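Speaker notes – grasp labels from the wrist view
Lab lunch talk, 20 min plus questions

Start on time even if people are still getting food. Two pictures up first, leave them up while I do hello and thanks. Don't talk over them too long.

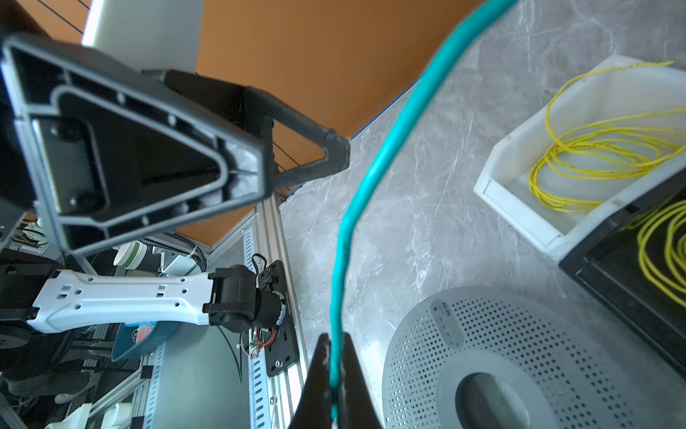
Both from the wrist camera. Same gray marbled table.

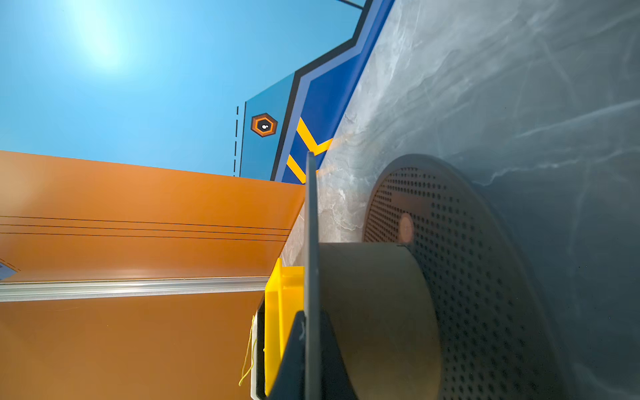 Tincuța Vasiliu
with Costel Mihăilă and Colm Moriarty
Rallgate project, Druvville
May 28, 2020

OPENING
Question for the room – how much does the policy need to see of the rest of the table? First picture, cable between the fingers, teal on black, easy. Also in there: second arm's base, yellow wire in a bin, yellow wire in a tray, tape. None of it matters to the grasp. Policy doesn't know that.
Second picture, much brighter. Sky and sun glare top left, blue panel, orange surface, big round disk with holes. One finger up the middle. Ask people where the gripper is before I point. Wait for it.

WHAT WE DID
Task is cable pick and route. Pick up, bring to clip, press in. Three cable types but only talk about the thin one today.
884 demos total, all teleop. Costel did most of the mornings, Colm the rest. Say thanks again here.
We kept 466 after cleaning. People always ask why so few, so say it up front: dropped anything where the operator stopped mid-reach, anything with a clock mismatch between wrist and joint logs, and all of the first week (wrong finger offset, my fault).
Labels – Pană does a first pass. Marks closing, holding, released from finger width and motor current. Then a person fixes the boundaries by hand. Lăcrămioara Avram wrote the fixing tool, she's in the room, point at her.
Fixing takes way longer than you think. Boundary between closing and holding is the bad one. Thin cable barely moves the current reading. So for thin cable we label from the picture, when both fingers look like they touch. Two labelers, third one breaks ties.

CROPPING, main result
Slow down here!!
Three versions, same network, same demos:
1. full wrist view
2. fixed crop on the fingertips
3. full view, background mixed – everything outside a loose mask around the fingers gets swapped with background from some other demo
400 trials, split over the three plus the old baseline, so 100 each. Cable start pose drawn from a list, same list for all four.
Crop wins when the table is the same as in training. Mixed wins once we move stuff. Full view is worst on the moved table, not close. Baseline somewhere in the middle, which was embarassing for full view.
Show bar chart. Don't read the bars out.
Point to make: crop loses the clip. Once the gripper gets near the clip it's often outside the crop until the last bit, so the arm comes in at a bad angle and pushes the cable sideways. Mixed keeps the clip in view. That's the whole reason I think mixed is better, but we haven't shown it. Say that plainly. A crop that follows the clip would test it.

MASK
Somebody will ask how the mask is made. Fingers don't move much in the wrist view, only open and close, so mask comes from finger width, one lookup table. No segmentation network. Made it wide on purpose so the cable near the tips stays in.
Weak spot: cable outside the mask gets swapped away too. So the cable looks like it ends in mid air. Policy didn't seem to mind. I'd still like to fix it.

LIGHT
Short section, skip if past 15 min.
Bright views are hard for all four. Exposure on the wrist camera is auto and it hunts when the arm turns toward something bright. Tried locking it – dark bits went black and the labelers couldn't see the fingertips. Back to auto, with brightness jitter in training. Helped a little. No seperate number for this, don't make one up on the spot.

LIKELY QUESTIONS
Why not an overhead camera? Arm blocks the clip. Tried it in December, Lăcrămioara Ilie has the logs.
Other grippers? Only the thin fingers so far. Jemix fingers are wider, lookup table would have to be redone.
Can we have the data? Yes, the cleaned set, after Colm finishes the readme. Don't promise a week.
Does mixing slow down training? A bit, loading is the slow part. We cache the backgrounds.

LAST SLIDE
Next: following crop, thick cable, two arms holding one cable. Two arm thing is Costel's, let him take questions on it.
Leave the chart up, not the thank you slide.
Give Colm his clicker back.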